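From: Alina Neagu
To: munda-club list
Subject: Re: two-arm task, round table

Bastien Pichon wrote:
> Is the handover still run at 900 ms between close and release?
> Antigoni's notes say 882. Also, which arm is the reference?

882 is correct. 900 was the July value and should be removed from the wiki. The left arm is the reference. The right one stays open until the left has its grip, then closes on the other end.
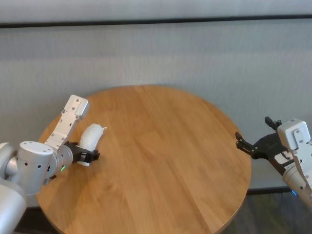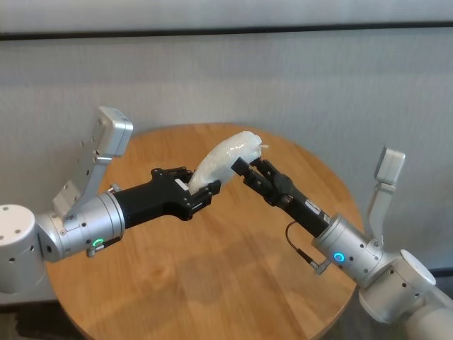 Open items before the Vavelmont entry:

Grip force on soft objects is still set by hand. Fotini Spanos has a script for it, untested on the right gripper.

Log 116 has a gap of 5 seconds in the joint data. Please do not use it for tuning.

Bastien, send me your config file and I will merge it tonight.

Alina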